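Toy library notes: small blocks, open boxes and the fabric basket

The toy library reopens in February, and most of January has gone into sorting the shelves. Griet Wouters and Kam-wah Chung have been working through the loose-parts sets, which came back in December in fair order but with pieces scattered between tubs. The block sets are finished. The fabric is next.

The main change is to how the small cubes are stored. Until now they went out in drawstring bags, and the bags came back with crumbs, grit and the odd coin in the bottom. From this term they will go out in open wooden boxes. A box can be tipped out and wiped in a minute, and a child can see what is in it without emptying the lot onto the floor. The boxes are pale wood, with no lid and no paint. Xuelian Liao rubbed them down with fine paper before Christmas and the edges are now comfortable to hold. A blue cube went in first.

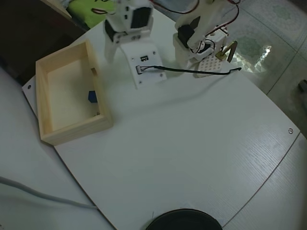
Can the boxes be washed in the sink?

Please don't soak them. Wipe them with a damp cloth, dry them straight away and leave them to air on their side overnight before they go back in the bag. The same goes for the cubes.

There are 19 boxes in the new collection and each one is borrowed as a set with its own card. The card lists the colours that belong in the box. If a cube goes missing, write it on the card and hand it in as usual. We keep a jar of spares and there is no charge for the odd lost piece. A lost or broken box is $40, the same as the puzzle trays.

The old drawstring bags are free to anyone who wants them. They have been washed and are in the crate beside the returns desk. A couple have worn cords but the cloth is sound, and they would do for marbles or pegs.

On to the fabric. The dress-up and cubby pieces have always been kept in one large basket, and the small pieces sink to the bottom and stay there. Griet has been pulling it apart by size. Anything big enough to go over a table will be folded and shelved. Smaller pieces, the floral prints among them, will be rolled and stood upright in a shallow tub.
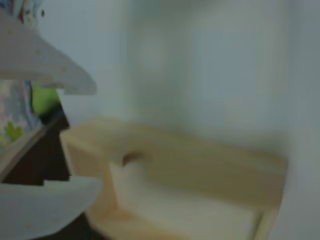
Rolling takes up less room than folding and the prints are easier to tell apart. It also means fewer creases, so there is less ironing at the end of term — a job that has mostly fallen to Teun Van Acker. Frayed edges are being trimmed with pinking shears for now. Anyone with an overlocker who could take a bundle home should speak to Teun at the desk.

We could still use plain cotton in darker colours, pillowcase size or larger, washed and without buttons or zips. We have enough lace and enough curtain netting to last for years, so please hold off on those.

Loans stay at three weeks and the borrowing limit has not changed. Renewals can be made at the desk or by phone.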